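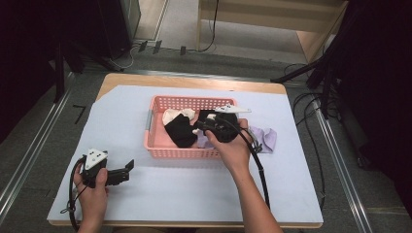
How often should you sort a laundry basket? Once, at the table, before anything gets folded, and then you can leave it alone until the next wash.

I came to this late in life, by way of Natalia Ventura, who ran the linen room at a small hotel in Foltness for 27 years and who still can't sit at a kitchen table without smoothing it with the flat of her hand. I had gone to see her on a Wednesday in November to talk about tablecloths. We got to tablecloths eventually, but first she had a basket to deal with, and I ended up with an apron on and my notebook somewhere under the towels.

Her first rule is that clean clothes deserve a clean surface. She lays a big sheet of pale paper over the table, the kind that comes off a roll, and sets the basket down on it. A bedsheet does just as well, she says, but paper doesn't slide around and you can see a dark sock against it at ten paces. I have since tried both, and I'm a paper person now.

The second rule is about the basket itself. Mine at home was a great deep wicker thing, handsome and hopeless, and I had been digging around in the bottom of it for years. What you want for sorting is a low plastic one with holes in the sides, in whatever color cheers you up. Pink is nice. A small basket holds a handful of things – a white top, something lavender, a black sock or two – and you can see nearly all of it without rummaging. If a sock ends up hanging over the rim, start with the sock.

Then come the darks. Natalia lifts out the biggest dark piece first, whatever it is, because black clothes shed on white ones and white ones shed right back. She takes it by a thick part, a waistband or a shoulder seam, and lets the rest drop free. Small things tend to come out tangled up in the big ones, and she gives each piece one good shake over the table so they fall on the paper and not behind the washing machine, where my own socks have gone to live.

Her old colleague Nelli Karppinen does it the other way around. Nelli starts with whites and won't hear a word against it, and the two of them have been having this argument over coffee since before either one owned a dryer. I asked Nelli about it by phone. "Natalia is a good woman," she told me, "and her pillowcases are gray." They are not gray, for the record. I looked.

Pale lavender is where the trouble comes in. Is it a light or a color? Natalia puts it with the lights once it has been through the wash 6 times, and before that it gets a pile of its own, even if the pile is a single sock. I thought this was fussy until I remembered a certain undershirt.

Single socks get a spot at the corner of the paper, laid flat, toes all pointing the same way. They stay there until the basket is empty, and whatever hasn't found its partner by then goes in a jar on the windowsill. Natalia's jar once held pickled beets, and she empties it every spring with a good deal of ceremony and a glass of something.

I drove home past the reservoir with a length of her paper rolled up on the back seat, and it has been on my table most evenings since – a little creased now, with a coffee ring near one end.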